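Small Shop Retail, Evening Course
Handout 6: Showing small goods on the counter

Welcome back, everyone, and thank you for the lovely pile of floor plans you handed in. I read every one of them on the train and enjoyed it very much. Tonight we leave the big shelves alone and turn to the little things – scarves, ties, hair clips, key rings – that people pick up when they only came in for something else.

1. Start with the surface

Before you think about stands or signs, look at the counter itself. A plain, pale top is kind to almost any small item, and you can change the goods every week without changing anything underneath. The price of a plain top is that it shows its life. Scuffs and gray smudges stand out on white far more than they do on dark wood, so put wiping down on the opening list and on the closing list too. When we visited the Gravska shop in October, the staff kept a cloth under the till and used it between customers, and I thought that was a very good habit.

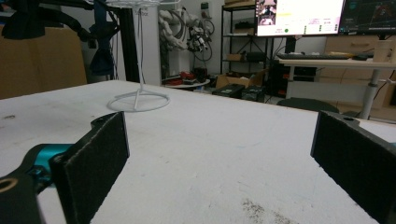 2. Height and reach

Most shoppers will not bend for a small item, and plenty won't stretch for one either. Try to keep your best sellers between the waist and the chin of an average adult. If your counter is 87 centimeters high, a short stand on top of it will do nicely. If it is much lower, you may want a taller one. Please test this with a friend who is not your own height! I am on the tall side and have made this mistake in two different shops. 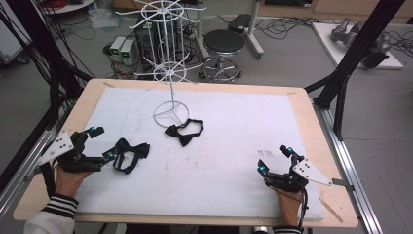

Impulse buying depends a good deal on how easily a customer can handle the goods and put them back again. Anything in a sealed box asks for a decision before it has been touched. Open hooks are friendlier, and a rotating wire rack with two tiers of arms, each arm turned up a little at the tip, gives you plenty of hanging room over a small circular base. Black bow ties can go on by the neck strap, with the bows facing out. Leave a few arms bare so that people feel free to take one off and hang it back.

3. Prices

Write the price on every item, even when they all cost the same. Ividar, the accessories shop in your reading pack, moved from one shared sign to single tags on a line of 80 pieces, and the pack has their notes on how long the tagging took.

For next time

Please read the Terix pages in the pack and bring a sketch of one counter display, with heights marked. Pencil is fine.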